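Yesenia Inga has kept cats for most of her life, and for a long time she bought the cheapest litter. Now she uses short beige pellets from a small firm, Stunero. One bag costs her a little more, but she says it lasts.

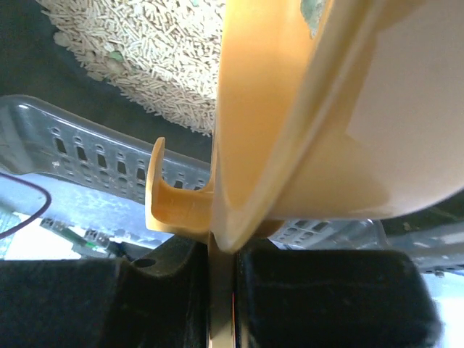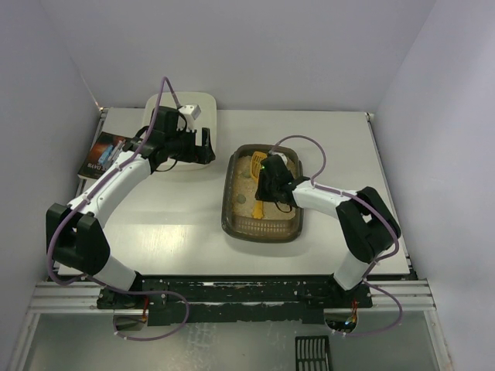 Her advice is simple. Scoop in the morning and again before bed, and keep the scoop near the tray. Her neighbor Dušan Matoušek prefers to change all the litter every Wednesday. His two cats, Zaken and Yupanqui, have made no complaint.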